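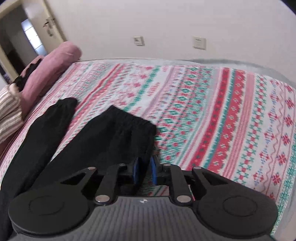 The Widby wreath is a door and wall decoration made in the village of Widby and the farms nearby, and hung from the start of December until the first week of the new year. It consists of a flat willow ring, a covering of evergreen cuttings on one half only, and a band of patterned cloth wound over the bare half. The cloth is normally of the Nordic-style type also common on winter bedding, where snowflake-like stars, small crosses, diamonds and zigzags run in bands of coral red, teal green, pale pink and light blue, as on the bed sheet shown. Plain red or green ribbon is used on shop-bought versions, but local makers tend to regard these as ordinary wreaths.

246 shares

Name

In the village the decoration is usually just called "the ring". The name Widby wreath was spread by the craft shop Longo, which sold kits under that name by post. An older word, "half-green", is still heard at the outlying farms and refers to the uncovered side.

Construction

The ring is made from willow rods cut after leaf fall and soaked until they bend without splitting. Three or four rods are twisted together and tied at the overlap with thin string. A finished ring for a front door measures 60 cm across. Smaller ones are made for windows and cupboard doors, and these often have a single rod and no string at all.

Greenery is added in short bunches, each one laid over the stems of the last. Holly, yew and fir are the usual choices. Ivy is used where nothing else is to hand, though it droops quickly indoors. The cuttings always run clockwise, starting at the bottom of the ring and stopping at the top.
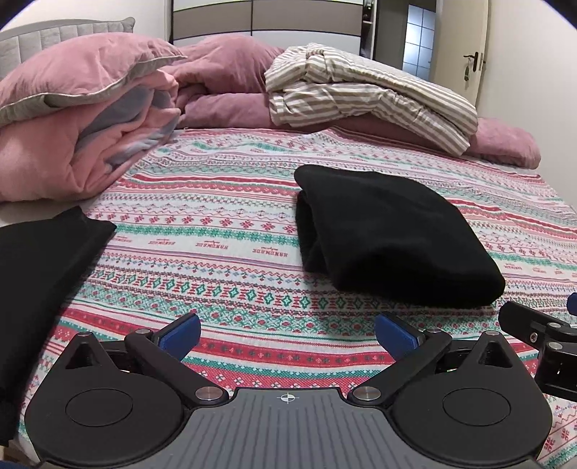
The cloth band is wound on last. It is cut on the straight grain, folded lengthways so that the raw edges are hidden, and pulled tight enough to stay in place without glue. Most bands are 11 cm wide before folding. Worn sheets, pillowcases and tablecloths are the traditional source, and a band is often kept and used again when the greenery is thrown out. The end is tucked under the last turn or fixed with a pin from behind.

History

The origin of the half-covered ring is not known. One explanation, given in a leaflet by Mirko Bellini, is that holly was scarce on the exposed side of the valley and households made it go further by wrapping part of the ring in rags. Arturo Cirillo, who wrote a longer account of winter customs in the area, thought this unlikely and pointed to wrapped harvest rings, which were hung in barns and had no greenery. He suggested that the two were combined when the barn rings were moved to the house. Neither writer gives a date.

Patterned cloth seems to be a later change. Rings kept in the schoolroom collection at Flarkulow are wrapped in plain sacking or striped ticking.

Hanging and removal

The ring is hung from a nail or hook with the green half to the left as seen from outside. On double doors 2 rings are hung as a pair, with the green halves facing outwards. Indoors it is placed over a bed, a stove or a dresser. It is not usual to hang one over a mantelpiece, where the heat dries the needles.

When the ring comes down, the cuttings are stripped and composted and the willow is kept in a dry place. A ring can last several winters before the rods become brittle.

Variants

At Gata, further down the valley, the cloth covers the whole ring and the greenery is tied on as a single spray at the bottom. Some makers there add dried orange slices or small bells. A table version, laid flat around a candle dish, is made in both places. It is wrapped more loosely and has a wider gap in the middle to keep the cloth away from the flame.

11 comments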